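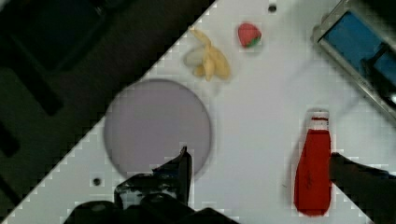
Figure 3. Toy banana bunch and toy strawberry on a white tabletop.

3.2 Night-sky brightness at the two sites

Readings were taken at Dundanance and Skyrme with handheld sky meters of the same model, pointed at the zenith. The Dundanance site is a mown field on the north side of the village, with low hills on three sides and no street lamps in direct view. Skyrme is a schoolyard inside the town. Two lamps stand near the gate there, and the observer stood behind the bicycle shed to keep them off the sensor.

Each observer took five readings in a row, threw out the first, and wrote down the other four with the time and an estimate of cloud cover in eighths. The first reading was dropped because the meters tend to read bright until the sensor has settled to the outdoor temperature. Observers also noted the faintest star they could see in the bowl of the Little Dipper. These naked-eye estimates are treated separately in Section 3.4 and were not used to correct the meter values.

The full set holds 1,898 readings from 29 nights. We removed all readings taken with the Moon above the horizon, all readings with more than one eighth of cloud, and all readings taken before the end of astronomical twilight. What remained was 1,041 readings. Most of the loss came from cloud, and Skyrme lost more than Dundanance did. A coastal haze often sits over the town in the early evening and clears later, after most of the observers had gone in.
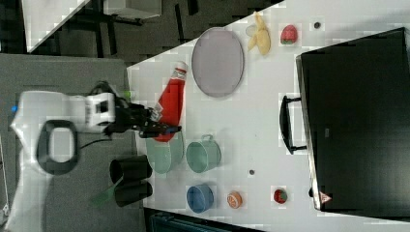
The remaining values were sorted by hour of night before the sites were compared. Both sites grew darker between the end of twilight and local midnight. At Skyrme the change was larger and came in a step, which matches the hour when the sports ground lights are switched off. Dundanance showed a slower drift with no step. We take this to be the combined effect of house lights going out and the winter Milky Way moving away from the zenith, but the two cannot be separated with the data we have.

The night of 20 Mar 2020 deserves separate mention. It was clear and moonless at both sites from dusk until well after midnight, and it gave the longest unbroken run in the set, with 54 readings kept at Dundanance alone. The values from that night lie close to the median for the site at every hour. We therefore used it as the reference night for the plots in Section 4.

Meter offsets were checked by placing both instruments side by side at Dundanance before the first night and again after the last. The difference between them was small and did not change between the two checks. It was subtracted from the Skyrme values. A third meter, lent by Bleddyn Pugh, was used at Samard on a few nights, but it was never compared with the other two, and the Samard readings are left out of all tables.

Times were recorded from the observers' own watches. Where a log sheet gave only the hour, the readings were kept for the nightly medians and left out of the hourly ones. Sorting and filtering were done in Flurnudeo, and the Moon and twilight times were computed for each site separately. No correction was made for airglow, which can change from night to night by more than the meter offset. Its effect on the site comparison should be slight, as readings from the two sites were paired by night wherever possible.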